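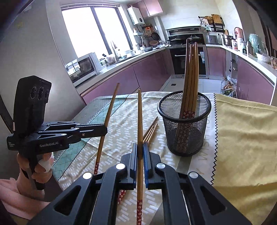
Caring for wooden chopsticks and kitchen woodware: your questions

Pranura sells wooden tableware by mail and from the shop at the Alico Arcade. Most of the calls we get are about washing, oiling and replacing chopsticks, so the answers are collected on this page. They apply to any wooden chopsticks, including ones you didn't buy from us. A plain tapered tip and a red handle end printed with small white flowers need slightly different treatment, as the tip goes in the food and the printed end wears from handling and scrubbing. Spoons, spatulas and rice paddles are covered further down.

Can wooden chopsticks go in the dishwasher?

No. The heat and the long soak raise the grain, and printed or lacquered ends go dull. Wash them by hand in warm water with ordinary dish soap and a soft cloth. Don't use steel wool or the green side of a scouring sponge.

How long can I leave them in the sink?

Rinse them after the meal and wash them the same evening. Overnight soaking is the most common cause of split tips that we see.

What is the best way to dry them?

Wipe them with a tea towel, then stand them with the tips up in a holder that has drain holes. If your holder has no holes, let the chopsticks air dry flat on a rack first. Don't put them in the oven or on a heater.

How do I store them?

An upright holder on the counter is fine if it's away from the stove and out of direct sun. Pairs with different tapers will sit at different heights and this does no harm. Empty the holder once a week and wash it, paying attention to the bottom. In a drawer, use an open tray. The travel cases we sell are for carrying only, so please don't store damp chopsticks in them.

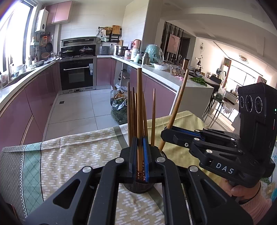
Do they need oil?

Unfinished wood does. Use food-grade mineral oil, a few drops on a cloth, and leave it 12 hours before wiping off the excess. Olive and canola oil go rancid. Lacquered or painted sections shouldn't be oiled.

There is a dark spot on the tip. Is it mould?

It may be mould or it may be soy sauce. Scrub with baking soda and water and let the chopstick dry fully. If the spot is fuzzy, smells, or comes back, throw the pair out.

Can I sand a rough tip?

Yes, if the wood is bare. Use fine paper, sand along the grain, wash and re-oil. Don't sand through a coloured finish.

Does the same advice apply to spoons and spatulas?

Yes, except that spoons take more oil. The Vika rice paddle is sealed and needs none.

Do you sell single replacements?

We can match most current patterns. The discontinued Alexiou pairs are sold only as we find them. Orders over $70 ship free; under that, shipping is $12.

Who do I contact about a return?

Write to Kanokwan Jitpraphai at the shop, with your order number. Unused items can be returned within 25 days. Orders placed in December have until the end of January.

Page last updated 4 May 2009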